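Cutting mat care, quick notes before I forget. Mostly from Nevzat Öztürkmen, who has had his longer than I've had my house.

**Flat, always.** Never roll it, never lean it on a wall. Under the bed works fine.

**Keep it out of the sun.** A hot car is worse – mine curled in one Sunday afternoon. To flatten, lay it on a towel, warm water over it, then heavy books overnight. Dont iron it.

**Cleaning.** Drop of dish soap, cool water, soft toothbrush. Lint stuck in the cuts comes up with a white eraser, small circles. Go with the grid lines, then across.

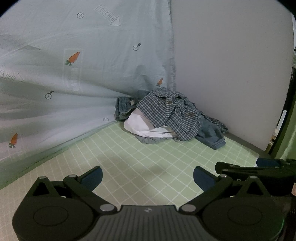

**Blades.** Change sooner than you think. Dull ones drag and chew up the surface. I buy the Dönmez 100 pack, lasts me roughly a year. Old ones go in a jar with a taped lid.

**Turn it.** Every month or so, give it a half turn so you arent always cutting teh same strip. Spread out the wear and you get years more.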